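Ticket 1605: Grasp planner stalls on mug handles, tray sequence never starts
Project: Tellden (two-arm tabletop cell)
Component: perception / grasp planning
Opened: Friday, October 24, 2025
Status: open, workaround in place

Summary
After the merge of the new Zaker segmentation build, the planner returns "no valid grasp" for mugs in the back row. The arms hold at their pre-grasp pose until the sequence times out at 30 seconds. The tray stays empty. Nothing is logged at error level, only a warning from the mask filter.

Steps to reproduce
1. Line the mugs up at the back of the marble, tray in the center.
2. Launch the tray sequence with the default config.
3. Wait for the timeout.

First check was the wrist stream. When a mug is held close to the lens its underside covers most of the view, and the depth filter throws the whole thing out as self-occlusion.
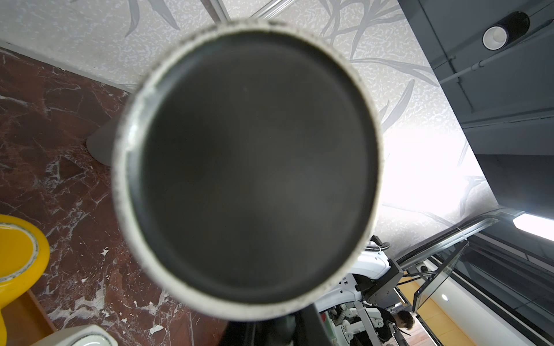 The filter keeps its last good mask for 30 cycles and then publishes an empty one. The planner reads an empty mask as "no object" and doesn't ask for a new one. Old behavior was to request a retry, and that call was dropped in the merge. Put it back on a branch. The stall is shorter now but still there.

Next, ruled out calibration. Re-ran the hand-eye routine on both arms and compared the fixed camera transform with the stored one. No change worth noting. Collision geometry for the tray and front rail loads correctly too.

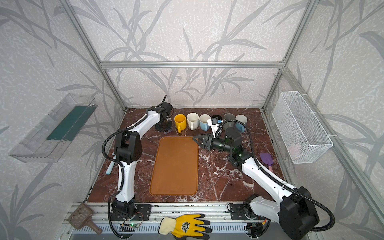 With calibration out of the way, went back to the masks and dumped them per object. Mugs standing rim to rim come back as one blob. The Isel grasp sampler then looks for a single handle on a very wide object and rejects every candidate.
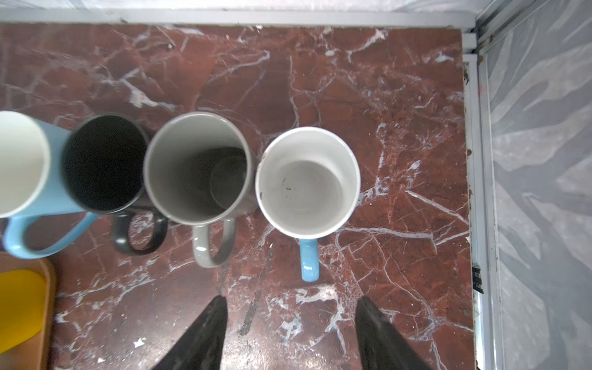

Changed the split threshold from the merged default to 2, which was the value before the merge. Separate masks came back on the dumped frames. The black mug is still unreliable — its interior has almost no usable depth — so the sampler now falls back to the handle when the rim fit fails.

Workaround: set the threshold by hand and launch with retry enabled. Do not use the default config. 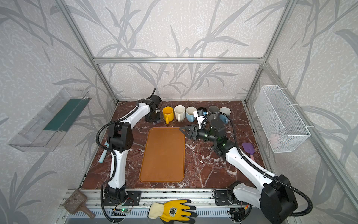 Ekwueme
Perception software maintainer

Still to do:
- Move the threshold into the cell config so a merge can't overwrite it.
- Raise the empty-mask warning to an error.
- Add a replay test with touching mugs.

Leaving this open until the replay test is in. Target is the November release.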